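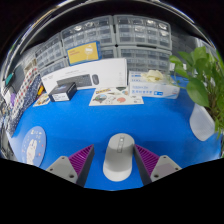
Light grey mouse and round pale blue mousepad on a bright blue tabletop.

Cleaning and looking after a home desk

Dust, skin oil and drink residue build up on a desk faster than on most other furniture, as the same small areas are touched for hours at a time. The method below covers the desktop, the mouse, the pad, the keyboard and the cables.

What you need
Two microfibre cloths, one damp and one dry
Washing-up liquid
Isopropyl alcohol, 70% or above
Cotton buds and a wooden cocktail stick
A soft brush, 3 cm wide or less

Desktop
Clear everything off before wiping. Moving objects from side to side drags grit across the surface and leaves fine scratches, most visible on plain dark or strongly coloured tops. Brush first, then wipe with a cloth wrung out in warm water and a drop of washing-up liquid. Follow with the dry cloth. Painted and lacquered tops should not be cleaned with alcohol — it softens some finishes and leaves a dull patch that cannot be polished out. Test any new product on the underside.

Ring marks on an oiled wood top will usually lift with a little of the original oil, left for 9 minutes and wiped off along the grain.

Mouse
Switch it off or unplug it. Run the cocktail stick round the seams and along both sides of the scroll wheel, turning the wheel as you go. Wipe the shell with a cloth just moistened with alcohol. Clean the feet underneath with a cotton bud; a ring of compacted dirt here is the usual cause of a dragging feel. Do not spray anything into the sensor opening. A dry cotton bud is enough.

Pad
Cloth pads with a rubber base can be washed by hand in lukewarm water. Work the liquid in with your fingers, paying attention to the patch where the wrist rests. Scrub printed areas lightly. Rinse until the water runs clear, press between towels and dry flat, away from radiators. Allow a full day. Hard pads only need a wipe.

Keyboard
Turn it upside down and tap the back. Brush between the rows, top to bottom. Remove caps only if the maker's instructions allow it, and photograph the layout beforehand.

Cables
Wipe along the length with the damp cloth, then dry. Fix them to the rear edge of the desk with hook-and-loop ties, leaving slack at each plug.

How often
Mouse and keyboard: every 7 days
Desktop: every 7 days, or after a spill
Pad: every 3 months
Cables: twice a year, April and October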